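Cuaderno de taller, 4 dic 2020
Desmontaje de torres con el brazo: sigo sin verlo claro
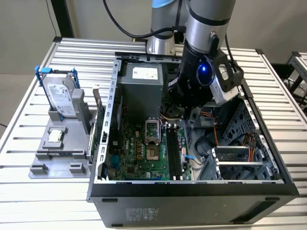
Autora: la responsable de banco, taller de reacondicionado Vallejo

Segunda semana con la célula de Dellirstead. Apunto lo de hoy antes de que se me mezcle con lo de ayer, y de paso dejo por escrito lo que llevo diciendo en la máquina de café, para que luego no parezca que me lo he inventado a posteriori.

La pregunta que nos hicieron desde Trendora en mayo era sencilla: si un brazo puede quedarse con el desmontaje de sobremesas, entero, sin una persona al lado. Mi respuesta de entonces fue que no. La de hoy es que no, con matices, y los matices son los que ocupan el resto de la página.

Situación del banco. La torre va tumbada sobre los perfiles de aluminio, sin el panel lateral, con el interior hacia arriba. La bandeja impresa queda a la izquierda y ahí van las piezas: el disco de pie con su soporte azul, el procesador en el hueco cuadrado pequeño. La tarjeta con chapa metálica sigue sin sitio propio y acaba de pie entre la bandeja y la caja. Pendiente: dibujarle un alojamiento y volver a imprimir.

Lo primero que hay que decir, y que en los informes se dice en letra pequeña, es que el panel lateral lo quito yo. También coloco yo la caja y la empujo contra los topes. Si eso no cuenta como desmontaje, entonces el brazo desmonta. Si cuenta, hace la mitad cómoda.

Ciclos de hoy: 16, todos con el mismo modelo de caja. Completos sin que yo tocase nada: 3. En los demás metí mano al menos una vez. No he separado todavía «mano» de «mano y destornillador», y debería, porque no es lo mismo enderezar un cable que sacar un tornillo pasado.

Por operaciones:

Disco. Es lo que mejor va. El soporte tiene buenos cantos para agarrar y la guía ayuda. Dos veces salió torcido y el programa lo dio por bueno igualmente. La comprobación de fuerza está tan abierta que no comprueba nada.

Procesador. Con el zócalo abierto lo levanta casi siempre, despacio. Abrir la palanca es otra historia. Hoy la he abierto yo en todos los ciclos a partir del quinto, porque no quiero quedarme sin placas. Ojo con esto cuando leáis la tabla: la columna pone «extracción CPU» y parece que incluye la palanca. No la incluye. Hay que cambiar el título de la columna o dejar de enseñarla.

Luego está el zócalo en sí. Con el marco levantado, los contactos quedan al aire, y un roce de la pinza los dobla. No he mirado con lupa las placas de hoy. Hasta que alguien las mire, «extraído» quiere decir que el procesador está en la bandeja, nada más. De la placa no sabemos nada.

Memoria. Sin pruebas hoy. El cierre de la ranura pide empujar hacia fuera y tirar a la vez, y con una sola pinza lo hacemos en dos gestos. Ayer se volvió a cerrar solo la mitad de las veces.

Cables. Aquí es donde se me acaba la paciencia. El mazo que sale de la fuente cae cada vez de una forma distinta y pasa justo por donde baja la pinza. Una persona lo aparta con el dorso de la mano sin enterarse de que lo ha hecho. El brazo necesita verlo, decidir que es un cable y buscar por dónde empujarlo, y mientras tanto se queda quieto pensando. He cronometrado una de esas paradas: 17 segundos. Con la otra mano yo ya habría sacado el disco.

Los conectores de alimentación, directamente, no. Lo intentamos y la pinza resbala sobre la pestaña. La propuesta de Sanow es una punta más fina – la hemos pedido, no ha llegado.

Sobre la cámara de la muñeca. Va montada a un lado de la pinza y al bajar junto a la jaula de discos hay que vigilar que no toque la chapa. He recortado la trayectoria para que entre más vertical. Queda más lento y más seguro. El cable que la acompaña sigue pidiendo una brida más arriba.

Ahora la parte de opinión, que para eso es mi cuaderno.

Cada vez que viene una visita se pone la caja que mejor sale, se hace el disco y la gente se va convencida de que en un par de años esto barre, friega y dobla las sábanas. Me preguntaron en la última si serviría para vaciar un lavavajillas. Pues un lavavajillas es peor que una torre: la torre al menos lleva las piezas atornilladas en el mismo sitio que la anterior del mismo modelo. En una cocina no hay dos días iguales y tampoco hay nadie que te coloque la vajilla contra unos topes. Si aquí, con todo fijado y siempre el mismo modelo, me toca intervenir en la mayoría de los ciclos, no sé de dónde sale el optimismo.

Lo que sí le reconozco: no se cansa y coloca las piezas en la bandeja mejor que yo a última hora. Si nos entrara un lote de 200 cajas idénticas, le daría los discos mañana mismo, con una persona atendiendo el banco y haciendo cables y palancas en otro puesto. Eso es una herramienta decente. No es lo que se vendió en mayo, y preferiría que lo llamásemos por su nombre antes de firmar la segunda fase.

Otra cosa que nadie ha puesto en la cuenta es la preparación. Enseñar un modelo nuevo de caja nos lleva casi toda una jornada entre posiciones, bandeja y pruebas. A nuestro almacén llegan palés mezclados. Que alguien de Trendora haga ese cálculo con los palés de verdad delante y me lo enseñe.

Para la próxima sesión:

– Separar en el registro las intervenciones con herramienta y sin ella.
– Cambiar el título de la columna del procesador.
– Cerrar el umbral de fuerza del disco y repetir la serie.
– Revisar con lupa los zócalos de hoy antes de que se mezclen con los buenos. Están en el cajón de abajo, sin etiqueta, culpa mía.
– Alojamiento para la tarjeta en la bandeja.
– Brida para el cable de la cámara.
– Probar una caja de otro modelo sin avisar al programa, a ver si se para o si tira de lo primero que encuentra.

Dejo el brazo parado en posición alta y el armario de control apagado. La llave, donde siempre.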